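Student Operators Wanted — Lowther Robotics Club, Rirnton Campus

The Lowther Robotics Club is looking for seven students to join its two-arm handling project for the coming term. No robotics background is needed. You do need patience and steady hands.

Operators guide a pair of arms through short sorting and packing jobs with household and seasonal items. Each job is repeated many times with the items in new positions. You will also reset the table between runs, keep the log sheet and report loose cables or fasteners to the shift lead.
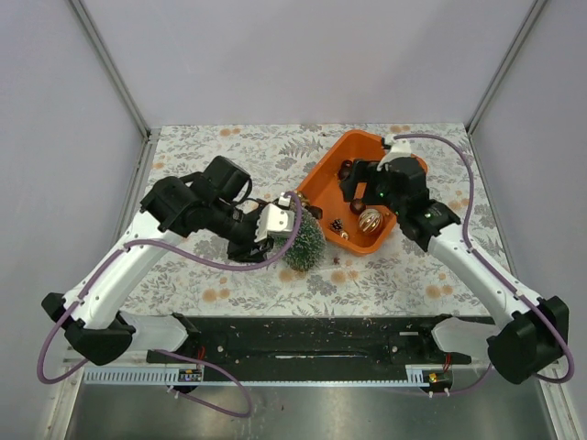 Two-arm station with the ornament set and orange bin.

Shifts are two hours long and take place in Room 489 of the Cilley Building. New operators complete two training shifts before working on their own. Those who finish the full term receive a $400 stipend and may stay on for the Pleketti student challenge in May.

You must be enrolled at least half time and able to work one shift a week. Experience with Python or basic wiring is helpful — please mention it if you have it.

To apply, leave a one-page letter and your class schedule at the club desk in the Cilley Building by 14 March 2018. Applicants will be invited to a short tryout at the station.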